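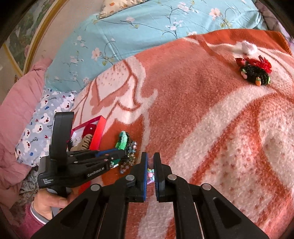

Nele Kröger asked at our last meeting if the small tasks are really robotics, or only tidying up. She said it in a friendly way, but several members of the Kititdale club have wondered the same, so I want to answer in the newsletter.

For the autumn project we work with hand-held grippers. A person holds the handle, picks up a small thing and puts it in a box. This month the small things are hair accessories: hair ties, beads, a carrot charm. Soft and fuzzy pieces need another kind of grip than hard ones, and the fingers are narrow, so you have to come in straight and close slowly. In September the group made 17 practice rounds at home. Adomaitis, our younger team, prefers to sit on the bed with everything on a blanket. The Drulitz team works at a table and finds that easier for the elbows.

So my answer to Nele is yes, it is robotics. To plan a good grasp you must first feel how your own hand does it.

The Tikolau student day will have a sorting task with some 700 pieces. If you want to join a team, please write your name on the list by the door. Bring your own box with a low rim.

Last updated: 24/09/2023

We use cookies to remember your newsletter settings. Accept | Decline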